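Does Searing Meat Really "Lock In the Juices"? And Other Kitchen Rules Worth Doubting

Kitchens are full of rules. Grown-ups say them over the stove without looking up, and most of them learned the rule from another grown-up who wasn't looking up either. Some of these rules are good. Some are half good. A few are plain wrong, and you can find that out yourself with a pot and a bit of patience.

Let's start with the famous one. People say that if you brown the outside of a piece of meat in a hot pan, you make a kind of seal, and the juice can't get out.

Think about that for a second. What do you hear when a browned piece of meat is cooking? It sizzles. Sizzling is the sound of water hitting hot metal and turning to steam. So where is the water coming from, if the meat is sealed shut? And after you put it on a plate, why is there a puddle?

The brown crust isn't waterproof. It never was. Browning is still worth doing, though, for a different reason: it tastes great. When the surface gets hot enough, tiny bits of protein and sugar join up and make hundreds of new flavors. Toast does the same thing. Bread is fine, toast is better, and no juice had to be locked in anywhere.

Now for salt and boiling water. You may have heard that salt makes the pasta water boil faster. My friend Sheyla Rivadeneyra believed this until she was grown up and had her own pasta pot. Salt raises the boiling point of water, so if anything the water has to get hotter before it boils. But the amount you use for dinner is so small that the change is tiny. You would need a very good thermometer to catch it. Put salt in because you like the taste of salty pasta.

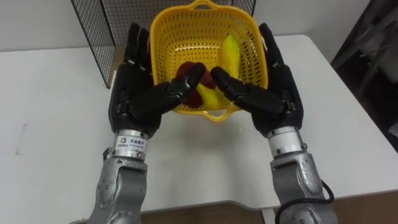
Next, the word "natural." It's printed on cereal, on chips, on juice, on things that glow a little. Does it mean healthy? Poison ivy is natural. So is a rock. The word tells you something about where the people selling the food would like you to think it came from, and not much else. If you want to know what's in the box, turn it over and read the small print. The ingredient that weighs the most goes first. If the first thing on the list is sugar, you can make up your own mind.

What about "you must never wash a mushroom, it soaks up water like a sponge"? This one is easy to test, so please don't take my word for it.

You need:
a kitchen scale
a bowl of cold water
4 mushrooms from the store
a towel

Weigh the mushrooms and write the number down. Rinse them, swish them in the bowl for a minute, and pat them with the towel. Weigh them again. Did they get heavier? By a lot, or by a tiny bit? Then try it again and leave them in for ten minutes. Ask a grown-up before you eat any of your test mushrooms, and only ever use ones from a store.

One test isn't proof, by the way. Maybe your towel did a bad job. Maybe somebody leaned on the scale. Do it three times and see if the numbers agree with each other. If they don't, that's interesting too, and you should find out why before you tell everyone at school.

Are all kitchen rules silly, then? No. Wash your hands after touching raw chicken. Don't put water on a grease fire. Turn pan handles in so they don't stick out over the edge of the stove. Those rules have good reasons behind them, and a grown-up ought to be able to tell you what the reasons are. Try asking — the answer "because I said so" is a sign that they should go and look it up.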